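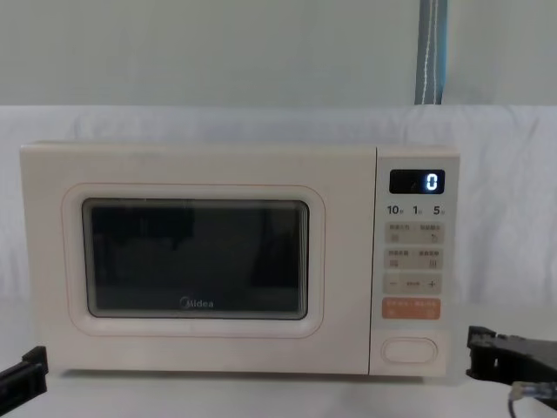
Dreltham releases Flitard 6, control software for two-armed robots working with household appliances

28 April 2021 – Dreltham has released version 6 of Flitard, its planning and control software for robots with two arms. The new version is meant for teams that want a robot to use ordinary kitchen appliances as they are sold, with no changes to the doors, buttons or displays.

Earlier versions of Flitard planned each arm separately and then checked the two paths against each other. Version 6 plans both arms together. One gripper can steady an appliance at its base while the other presses a button, and if the pressing arm has to move, the steadying arm is replanned at the same time.

The release also adds a panel reader. It takes the camera view of a control panel and divides it into displays, printed labels and things that can be pressed. Users then name the controls once, in any language, and the names are kept with the appliance model. A microwave with Chinese labels and one with English labels can be run from the same task script, provided both have a start button and a door release.

"Microwaves gave us the most trouble," said Lurdes Calado, who leads the planning team at Dreltham. "A touch button needs hardly any force and a door release needs quite a lot. They can be a few centimetres apart on the same panel. In the old version you set one force limit for the whole task and hoped it would do for both. Now each control has its own limit."

Flitard 6 reads simple numeric displays before and after each press. If the digits do not change as expected, the software stops the task and writes the reading to the log. It does not press again unless the script tells it to.

The panel reader was tested on 48 appliances, including microwaves, rice cookers and washing machines. Setting up a new appliance takes 15 minutes for a trained user. Glossy doors remain a known weakness – reflections in dark glass can still be taken for objects behind it – and the release notes advise users to mask the window area until a fix is ready.

Marulanda, the company's task recorder, has been updated to work with the new version. Recordings made with Flitard 5 can be opened and replayed, but force limits must be entered again by hand. Support for Vutine, the older scripting tool, ends in June.

Flitard 6 is available now to existing licence holders at no extra charge. New licences are sold per robot, and a trial version limited to 200 task runs can be requested from the Dreltham sales office. The release notes and an updated installation guide are included with the download.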